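How to run a picking demonstration at your open day

This page is for small workshops and teaching labs that want to show a robot arm to visitors. I wrote it after our open day in May at Samarakoon, where I was responsible for the bin picking table. It was my first time organising such a thing, and I made some mistakes which you can avoid.

What you need

An arm with a gripper that is already working well. Do not use the open day to try a new gripper. We did this the year before and spent the whole morning on our knees with a laptop.
Two bins, side by side or one behind the other.
A set of objects for picking.
A rope or low barrier.
One person to operate and a different person to talk. It is very hard to do both.

Step 1: Mark the visitor line

Switch the arm to its reduced speed and move it by hand control to the furthest point it can reach. Put tape on the floor well outside this point, and then put the barrier on the tape. Your safety officer should check it before the doors open. Ours, Moushumi Mondal, asked us to move the line back, and we lost one row of chairs. Please plan for this.

Keep the emergency stop beside the operator, on the table and not on a hook. Press it once in front of each group. Visitors feel calmer after they have seen it.

Step 2: Fix the bins

If a bin slides even a little, the arm will reach for the wrong place. Clamp everything to the table and push each bin with your hand to test it. Then look at the cables. Move the wrist slowly through all the positions of the demonstration and watch that no cable pulls tight or catches on the wall of the bin.

Step 3: Choose the objects

Visitors become bored with cubes. Choose things they know from home, and mix the easy with the difficult. A box with flat sides is easy to understand. Round fruit is good for children, who like to guess if it will roll away. Something soft and shaggy is the best of all, as it has no clear edge and people can see why the gripper has a problem to decide where to close.

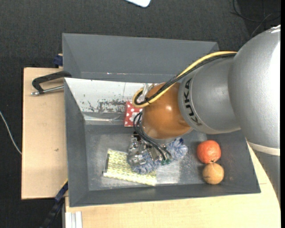

Do not put too many things in at once. With a full bin the visitors cannot follow which object the arm has chosen, and the speaker cannot explain it either. Refill between groups, with the arm stopped.

Step 4: Prepare the talk

Keep each round to 9 minutes. Our first plan was 19 and the people at the back started to walk away to the Drelance stand, where there was coffee.

I suggest this order:

Say what the arm will try to do.
Let it make one pick in silence.
Ask the group which object it should try next.
Run more picks while you answer questions.

The most common question was whether the robot "knows" what an orange is. Prepare a short and true answer for your own system. The second most common was the price - agree with your manager before the day what you may say.

Step 5: Plan for failed picks

The arm will drop something. Do not hurry to restart the program. Tell the group what you think went wrong, and let the arm try again if your software allows it. In my feeling the visitors were more interested after a drop than before.

Step 6: After the last group

Move the arm to its home position, switch off the power and the air, and wipe the bins. Write down the failed picks the same evening. We counted 345 good picks out of 459 during the day, and the list of the others was very useful for our work in the following month.

If you borrow our checklist, please change the speed and distance lines to fit your own arm.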